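Build the kitchen before you build the robot

I have spent the better part of a year on a home kitchen arm, and the advice I hand out most often has very little to do with the arm. Get a real counter. Get real dishes. Put the thing you want it to use in front of it and start there, even if your code is a mess and your wrist camera is held on with tape.

Most people in our shared workshop start the other way around, with colored cubes on a bare board. I did too! I had a beautiful cube routine. It ran all November, 316 grasps in a row by the end, and I was so proud of it that I made Marina Alexiou come over from the wood bench and watch the last 10. She watched politely and then asked what I was going to cook with it.

So she helped me build a counter. We set it up at the back of Lolside, where the light is awful in the afternoon (good, kitchens have awful light), and I brought in dishes from home. My cube routine fell to pieces in the first hour. Pale dishes on pale wood, shiny rims, a mug whose handle never pointed where I'd left it. It was the best hour of the whole project. I learned more from that than from 3,000 runs in the simulator, and I love the simulator.

People tell me this is backward, that you should solve the easy case and add trouble later. Simone Batista, who wrote Brerus, the little planner I use, has argued it with me over many bad coffees. His point is that with a cluttered counter you can't tell which part failed. Fair enough, and I keep a log for that reason. But the easy case taught me habits I had to unlearn. I had tuned everything to one color, one size and one height above the table, and pulling those assumptions out took longer than writing the code had.

The other thing I'd push for is 2 cameras from day one, one at the wrist and one fixed off to the side. They disagree constantly about what matters. The wrist view can fill up with a single container of orange liquid while the side view has the arm, the air fryer and all the dishes in it.
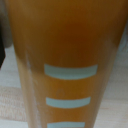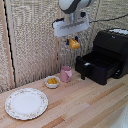

I used to treat the close view as the true one and the side view as something for showing friends. Now I check the side view first whenever a run goes wrong. It tells me how high the gripper is over the counter and what it's about to bump on the way across, and the wrist camera is hopeless at both until very late.

None of this needs a big budget. Use the chipped bowl. Use the mug you got free with something. If you have a spare evening and an arm sitting on a clean white board, go and take a few dishes out of your cupboard and see what it makes of them. I'm moving on to lids next, and Simone already thinks I should have started with a flat one.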